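Small saucepan bottom no longer flat, rocks on glass cooktop

Posted in Kitchen > Cookware and Cooktops

casmont_tenant

I moved into a rental in August that has a radiant glass cooktop. My previous place had gas. Most of my pans work acceptably, but my smallest stainless saucepan takes far longer than it should to bring water to a simmer, and it turns slightly if I touch the handle. On gas I never noticed a problem.

I set a steel ruler across the base with the pan upside down. There is a visible gap at both ends of the ruler and contact in the middle, so the base is bowed outward. I do not have feeler gauges, but a sheet of printer paper folded to 7 layers slides under the ruler at the rim and 8 does not.

Three things I would like to know. First, is this enough to explain the slow heating? Second, can the base be flattened at home without damaging it? Third, is there any risk to the glass if I keep using it as is? The lease makes me responsible for the cooktop, so the third matters most.

The pan is an Apaza, bought secondhand, and I have no paperwork for it.
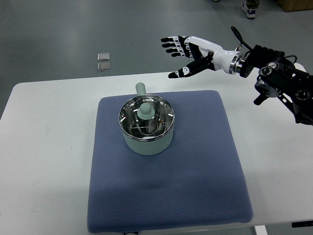
Maribel Agudelo

Yes, it is enough. A radiant element heats the glass and the glass heats whatever touches it. Some energy also crosses the gap as infrared, but contact does most of the useful work at simmering temperatures. A base that bows outward touches in one small patch, and the rest of it sits over air, a poor conductor. On gas the flame wraps the base and the shape hardly matters, so your history with the pan is consistent with the measurement.

Ordinary copier paper is near 0.1 mm per sheet, so your folded stack puts the gap at something like 0.7 mm. Folded paper springs open and reads a little thick. Even so, on a small pan that is a lot. Most good bases are made very slightly concave when cold, so that they come flat as the metal expands. Yours is curved the other way, and heating will not correct it. It will usually make it worse.

On flattening: it depends on how the base is built. If it is a single sheet of stainless, people do tap it back with a wood block and a mallet, working from the inside in a spiral from the edge toward the center -- except that this procedure is for a base that has gone concave. For one that bows outward you turn the pan over, support the inside on a block cut to fit, and tap from the outside. Go lightly. Check with the ruler every few strokes.

If it has a bonded disk (a thick layer of aluminum capped with thin steel, visible as a step near the bottom edge), leave it alone. Striking a bonded disk can separate the layers, and a separated disk traps moisture. That can let go abruptly when heated.

On the glass: a rocking pan will not crack a cooktop in normal use. The practical risks are scratching, when the pan pivots on a grain of salt or sand, and overheating. People turn the dial up to compensate for poor contact, and the element then cycles at a higher setting than the job needs. Keep the dial at medium, lift the pan when you want to move it, and wipe the glass first.

farnden28

Had the same thing with a milk pan. I put it in the oven at 350, then set it on a concrete step with a brick inside while it cooled. Came out better but not perfect. Still spins a bit. I use it for eggs and don't worry about it.

Maribel Agudelo

I would not repeat the oven method with any pan that has a coated or painted exterior, or a handle whose temperature limit is unknown. Secondhand with no paperwork counts as unknown.

Also, to add to my earlier reply: the usual cause is thermal shock, meaning cold water run into a pan straight off the burner. Let it stand until you can hold a hand against the side. Boiling a small pan dry will do it too.

casmont_tenant

There is a step near the bottom edge, so I take it that is a bonded disk. I will not hit it. A shop in Clerkberg carries open-stock saucepans and lets you check the base with a straightedge before buying -- I will bring the ruler. The old one can go on the camp stove.

Marking this as solved.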